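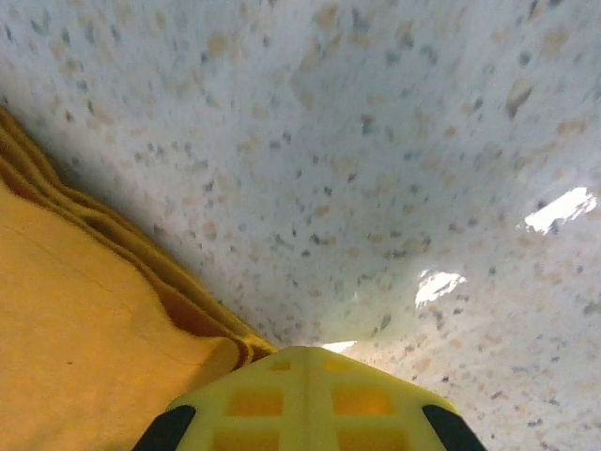
Nerard opens surface-wiping data programme at Workau site

August
By Ya-wen Choi, Nerard press office

We use cookies to remember your settings and to measure how our news pages are read. Accept all | Manage choices

Nerard has begun a programme to gather demonstrations of cloth handling and surface wiping for a learning system that will control service robots in shared kitchens and washrooms. The work is carried out at the company's Workau site with arms supplied by Burkow. Recording is planned in 11 blocks, each covering one group of related tasks.

In each demonstration an operator guides the arm through a single short task from start to finish. The wrist camera, the joint positions and the opening of the gripper are logged together against one clock. The learning system is trained to predict the next movement from those records. It receives no map of the room and no model of the worktop.

The first block deals with folded cloths on hard, speckled surfaces. This pairing was chosen for two reasons. Polished surfaces throw back bright patches of light that move across the wrist view as the arm moves, and earlier versions of the software treated such patches as edges or spills. A cloth also has no fixed shape, so the point at which a finger should meet it has to be judged afresh on every attempt. Close to the surface, the camera may see little beyond the fold of the cloth, the tip of the gripper and the glare beside it.

"Our previous set was recorded under diffuse light on matt boards, and the results did not carry over to a real worktop," said Genji Nagano, who leads data collection at Nerard. "We have left the reflections in. Operators are told not to adjust the lamps between attempts unless the task sheet calls for it."

The task sheet for the first block lists 35 tasks. They include approaching a folded edge from either side, closing on one layer, closing on several layers, lifting a corner, dragging a cloth along a straight line, and releasing it flat. Each task is repeated 50 times. Between repeats the cloth is picked up by hand and put down again in a new position, with the folds left as they fall. The arm returns to one of four starting poses, selected by the recording software.

Failed attempts are kept. A demonstration in which the fingers close on air, or in which the cloth slips during the lift, is marked by the operator and stored with the rest. Nerard intends to use these records to train a separate check that estimates whether a grasp has succeeded before the arm moves away. Attempts are discarded only when a sensor stream is missing or the clocks have drifted apart.

Review takes place on the day of recording. A second member of staff plays back the wrist view at reduced speed and marks three moments: first contact with the cloth, full closure of the gripper, and release. Where operator and reviewer disagree on whether an attempt succeeded, both labels are retained — the disagreement is itself used as a measure of how difficult the task is to judge from the camera alone.

Later blocks will add damp cloths, sponges, raised worktop edges and the area behind taps. The order of the blocks may change according to training results. Tasks on which the system performs poorly will be recorded again with a wider spread of starting poses before new tasks are introduced.

Storage and indexing are provided by Tsang, which has set aside 400 terabytes for the programme. Records are held in their original form, and compressed copies are made for training. Each record carries the software version, the operator's code, the cloth type and the surface type. Microphones are not fitted, and recording is paused when anyone other than the operator enters the marked area.

"The hardware is ordinary and we want it to stay that way," Nagano said. "Changing the fingers halfway through would split the data in two. If a pad wears, it is replaced with the same part and the change is logged."

Nerard will release a sample of the first block to research groups once review has been completed. The sample will contain successful and failed attempts in equal number, together with the task sheet and the labelling guide. Groups wishing to receive it will be asked to sign a data use agreement that permits research and internal testing. Terms for commercial use have not been set.

The Workau site records on weekdays and on Saturday mornings. Visits by trade press can be arranged through the press office outside recording hours.

About Nerard

Nerard develops control software for service robots used in cleaning and catering. It does not manufacture arms or grippers. Software development and testing are both based at Workau.

Media contact: Ya-wen Choi, press office, Nerard, Workau

Get our news by email. Enter your address to receive releases from Nerard as they are issued. You can unsubscribe at any time.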